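Bench & Bot Forum > Manipulators > Grippers and end effectors
Thread: stock fingers vs notched fingers for holding a pen, two arm cell

fernhill_dave
September 9, 2018

Right, quick one before I pack up. Finally got a proper go at comparing fingers for the whiteboard task. Two arms, small yellow-edged board flat on the table, left arm steadies the board, right arm holds the marker and writes. Wrist cam on each plus the fixed one looking down at the bench. Pics are from the fixed cam and a wrist one.
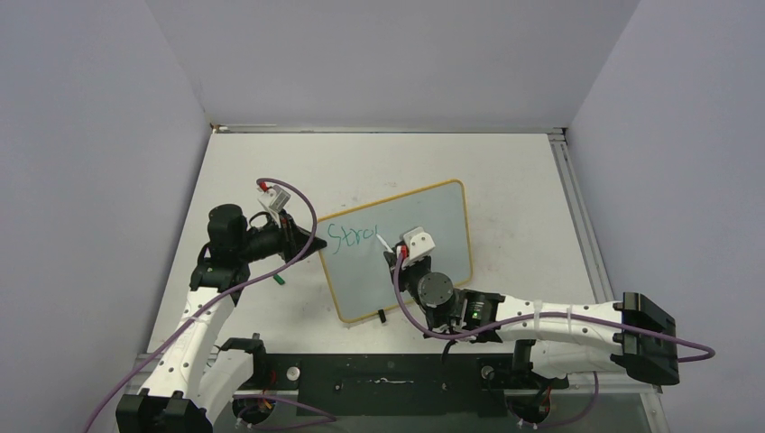
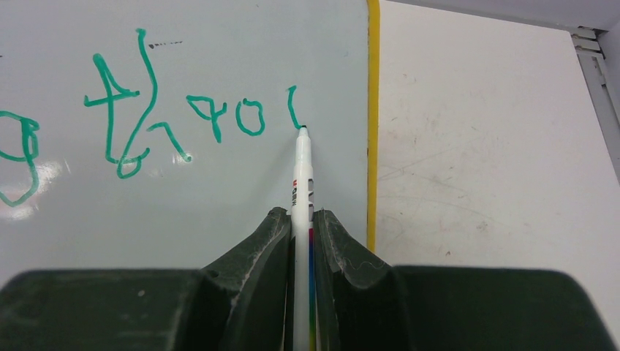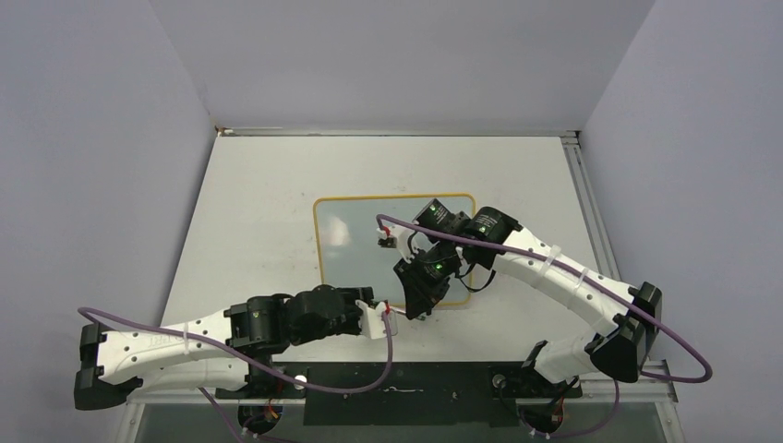 Controller is the Kokberg one, arms on their default gains. Fingers I've tried so far are the pointy printed ones off the Parnmont files and a set with a notch cut near the end, same files, my edit. Both printed in the same black filament so the only thing changing is the shape. Supposedly.

What I want is a pen that doesnt roll. Any round barrel in two fingers wants to pivot about the line between them as soon as the nib drags. Down strokes fine. Sideways strokes the nib lags, then catches up in a jump at the corner, and your letters get little hooks on the end.

Did 131 strokes with each set over the last couple of weeks. Plain tips, pen visibly rotated in the grip on heaps of them, didn't score it properly, my bad. Notched ones way better. Still not great on anything with a tight loop.

Questions
- anyone gone to a hard pen holder, ie a collar on the marker
- force setting, am I squeezing too hard
- is the wrist cam worth the weight out there or should I just use the top one

mallee_bytes

Collar. Every time. Print a square sleeve, shove the marker in, grip the flats. Done. You're solving a problem that's five cents of plastic.

fernhill_dave

Yeah but then it's not picking up a marker, it's picking up my sleeve. Whole point is off the shelf stuff. If I wanted a plotter I'd buy a plotter

mallee_bytes

Fair but then say that in the first post mate

quokka_torque

Squeezing too hard, probably. Sounds backwards but if your fingers are printed they bow outwards under load and you end up touching the barrel on one little line at the back of the tip. Back the current off until the pen just slips by hand, then go up a smidge. I lost most of May to this. Was convinced it was backlash in the wrist, pulled the whole thing apart, regreased it, put it back, same wobble. Was the fingers bending.

Also what's your pen angle? Square to the board is the worst case for chatter. Lean it.

fernhill_dave

Angle is whatever the operator ends up with, it's teleop for now, playback later. Most people settle on a lean without being told. Will try the current thing tmrw.

siltstone

Going to disagree with everyone on fingers. Shape hardly matters once you've got rubber on them. Stick a bit of bike tube on the plain pointy ones with contact cement and run the same strokes. I did this on a Siqueira gripper, which has worse fingers than yours out of the box, and the rolling pretty much went away.

quokka_torque

Bike tube goes shiny. Lasted me a fortnight then worse than bare plastic. And it adds compliance right where you dont want it, pen tip wanders.

siltstone

Clean it with metho. Mine's been on since May, still grippy. And a bit of compliance is GOOD against a board, otherwise the first time your table height is out by a mil you flatten the nib.

quokka_torque

Compliance along the pen yes. Compliance sideways no. Rubber gives you both. Thats my whole objection

siltstone

ok that's a reasonable point. Still say try it, costs nothing.

bunya_pine

Re the wrist cam. Keep it. From up top the gripper and the wrist cover the exact bit of board you care about, no matter where you bolt the camera. We tried a top camera only for a month and the thing was basically writing blind for the last centimetre. From the wrist you've got the nib dead in view the whole time because it's bolted to the same bit of arm. Downside is glare. Glossy board and lights overhead, you get a white blotch that moves with the arm and eats the ink. Matte board or move the lights. Or a polariser if you can stand the fiddling, I couldn't.

Weight wise it's nothing if you're using the little Bustetach modules. The cable is what gets you. Make sure there's a decent service loop past the elbow and it isn't tugging at the wrist when you reach across. I had a connector work its way out over 1,000 or so cycles and the fault looked exactly like a driver bug.

fernhill_dave

Cable ties on the forearm and a loop at the elbow on mine, no dropouts so far touch wood. Glare I do get. Lights are staying where they are, not my ceiling. Will look for a matte board.

mallee_bytes

What gains are you on? Kokberg defaults are rubbish for anything touching a surface. They're tuned for waving about in free air. Drop P on the last two wrist joints and see if your hooks go away. I'd bet half of what you're calling finger slip is the wrist overshooting.

fernhill_dave

hm. Both finger sets were on the same gains though so the comparison still holds?

mallee_bytes

Holds as "notch beats no notch with a bad wrist tune". Might not hold with a good one. Change the tune, run it again.

fernhill_dave

ugh. Yep ok

bunya_pine

Doesn't the other arm come into it too? If the left one is just poking the edge of the board the board can creep and you'd see that as a pen error. Put masking tape under the corners for one run. Takes the board out of the equation.

fernhill_dave

Good shout. I've been resting closed fingers against the edge, not clamping. Clamping tips the board up at the far side which is its own headache. Tape run goes on the list.

So list is
current down on the right gripper
P down on the wrist
tape under board, one run
bike tube on the plain tips (for siltstone, under protest)
then 131 again with each so the numbers line up

siltstone

And score the rotation this time. Draw a line down the barrel with a sharpie and grab a still before and after every letter. Easy to read off the wrist cam

quokka_torque

^ this. Marker printing works as well if there's text down the side, saves drawing on it.

wombat_servo

Coming in sideways, has anyone run the Siqueira fingers and the Parnmont ones on the same arm? Bolt pattern looks the same on the drawings but I've been burnt before. Got 3 arms to kit out and I don't want to order twice.

siltstone

Same pattern, different depth on the screws. You need shorter ones for the Parnmont or they bottom out and the finger feels loose even though it's done up tight. Ask me how I know

wombat_servo

Legend, ta. Shorter by how much?

siltstone

2 mm. Check yours though, my set was an early one

fernhill_dave

Update, short. Backed the current off, no other changes. Notched fingers, sideways strokes look cleaner to my eye. Plain tips about the same as before, maybe slightly worse. So quokka half right. Havent touched gains yet, want one thing at a time or I'll never sort out what did what.

quokka_torque

I'll take half

mallee_bytes

gains next. Gains. Do the gains

fernhill_dave

Gains next, got it. Anyone got a P value they're happy with for the last two joints or am I just halving it and hoping

mallee_bytes

Halve it, hope, then nudge up till it buzzes on contact and come back down a notch. I'd post mine but it's a different arm length and you'd only blame me.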